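# Chapter 8: Declassification and the Public Record 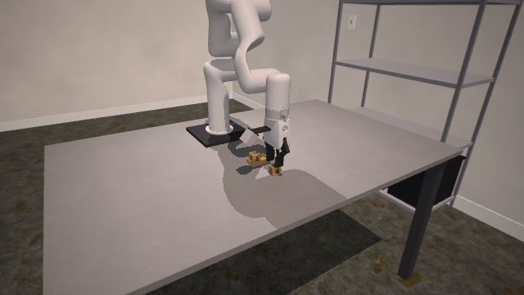

*Figure 8.1. A robot arm over a gray tabletop, with small blocks beneath the gripper. Computer rendering.*

In February the government of a small country opened a set of files on a radar station called Werndale. The station had been closed for years. People in the nearest town, Harawira, had always known it was there, because many of them had worked in its kitchens and garages. What they did not know was what the equipment listened to, who paid for it, or why the road past the main gate was shut for one whole winter.

The release came to 1,554 pages. Newspapers covered it for two days. Most of the stories used the same four or five documents, and most left out the fact that 21 of the folders listed in the index were not in the release at all. A local historian, Rosalinda Tan, noticed the gap when she compared the index with the boxes in the reading room. Her request for the missing folders was still open when the last of the newspaper stories had been forgotten.

This chapter is about what happens between the moment a government decides something is secret and the moment the public can read it. Chapter 7 dealt with how secrets are made. Here we look at how they end, or partly end, and at who gets to tell the story afterward.

## Key terms

**Classification** is the formal marking of information as restricted.

**Declassification** is the removal of that marking. It does not mean that a document is published. A declassified file can sit in a storage building for decades before anyone asks to see it.

**Redaction** is the blacking out or removal of part of a document before release.

**Sanctioned disclosure** is the case where officials or former officials get permission to speak in public about work that was once secret. It can take the form of a talk, a memoir, a museum exhibit or an interview.

**Leak** is a disclosure made without permission. Leaks are covered in Chapter 9.

## 8.1 Three ways a file comes open

The simplest way is by age. Many countries set a number of years after which a record must be reviewed. In the Werndale case the period was 22 years, counted from the last paper added to the folder. That rule had an odd effect. A clerk who added a single memo to an old folder started the clock again, and several of the Werndale folders were kept closed this way - perhaps on purpose, perhaps not.

The second way is by request. A reporter, a scholar or an ordinary citizen asks for a record, and an agency has to answer. The answer may be yes, no, or a page that is mostly black. Requests work best when the person asking already knows what the record is called. This is a real limit. It is hard to ask for a program by name when the name is part of the secret. Tan found the code name Flellon only because it had been left in a fuel bill.

The third way is by choice. An agency decides that it wants a story told. The equipment may be out of date, the people who built it may be near the end of their lives, or the agency may want some credit. Two retired engineers from Werndale were allowed to give a public talk on a receiver known as Trallov. They spoke with care and plainly enjoyed themselves. They also declined every question about the winter the road was closed.

## 8.2 Reading an official account

A sanctioned account is often accurate in what it says. The people giving it were there, and they usually have no reason to invent details. The trouble lies in selection. Speakers are cleared to cover certain topics, and those topics tend to be the ones that went well. Test failures, accidents and cost overruns are released later, if they are released at all.

Students sometimes react to this by throwing out official accounts entirely. That is a mistake. The Trallov talk gave dates and job titles that appear nowhere in the paper files, and Tan was able to match several of them to pay records kept in Harawira. Used next to other sources, the talk was worth a good deal.

Rumor also has to be dealt with. When a place is closed for a long time, stories grow up around it, and some of them outlast the release of the files. Section 8.3 looks at the stories told about Werndale and compares each one with the pages that are now open.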